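The Parcel Shelf, by Marwa Abdel Hamid
Reviewed by Asmaa Bouazza
Trullera Press, paperback, 390 pages

My cousin lent me this memoir with the warning that I would want to ring my mother afterwards. I rang her at page 40, mostly to complain about the font.

Abdel Hamid was 19 when she left her family's citrus block outside Tandura for a cannery job in a country she had seen only on a calendar. The first five chapters cover the getting there: two buses, a ferry, a man called Uncle who was no relation to anyone, and a wait for papers that went on so long she learned to crochet and then gave it up. She has a good ear for officials. One clerk tells her that her signature lacks conviction, and sends her home to practise.

The cannery chapters are the reason to buy the book. She shares a house in Ridia with other women on the same visa, and the politics of the single good saucepan take up 30 pages I wouldn't trim by a word. Her badge number was 902, and for most of a year the foreman called her that, or "Nine" when he was feeling friendly. She reports this flatly and moves on to the price of onions.
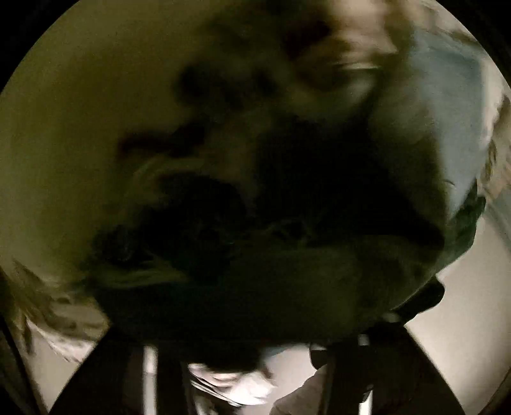
Dark shapes, olive to black.

I had less patience with the middle. There is a suitor, Alaoui, who owns a van and has opinions about rivers, and the two of them drive around having feelings for what seemed to me like an entire winter. The van breaks down in March. I was glad of it.

Things pick up when the letters from home start arriving with money requests folded inside the recipes. Her brother wants a pump, then a better pump. Her replies are printed in full, and you can watch her get shorter with him, and then sorry about it, over a few paragraphs.

A glossary would have helped, and somebody should have caught the aunt who dies in chapter six and brings a salad in chapter nine. The paper is thin enough to read tomorrow's page through today's. I'd still take it over most of the migration memoirs on my shelf, several of which I have only ever dusted. My cousin wants hers back, so I've ordered my own.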